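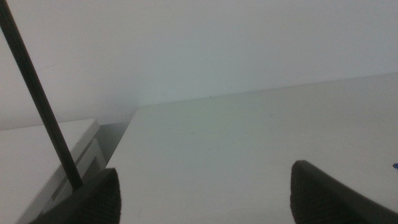
Delwyn Bright asks whether the Pluleo top marks as easily as the older Tudent one did. It does mark. After 13 months of daily use, the white finish holds its color, but fine scuffs stay put and a damp cloth removes only the smudges.

The surface is flat and matte, so glare is low. Rated load is 300 pounds; mine has never carried close to that. I keep a white storage unit to the left, set slightly lower than the tabletop, and the narrow gap between them collects dust.

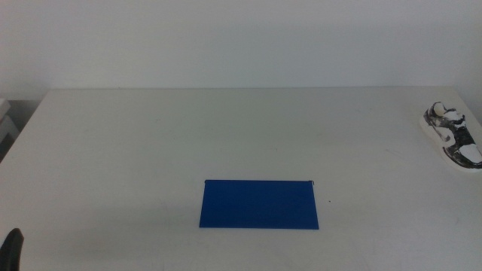 Pluleo tabletop with blue sheet and sneaker.

Assembly took 2 hours. The leg bolts needed retightening in June. Replacement feet come from Vorkport and fit without changes.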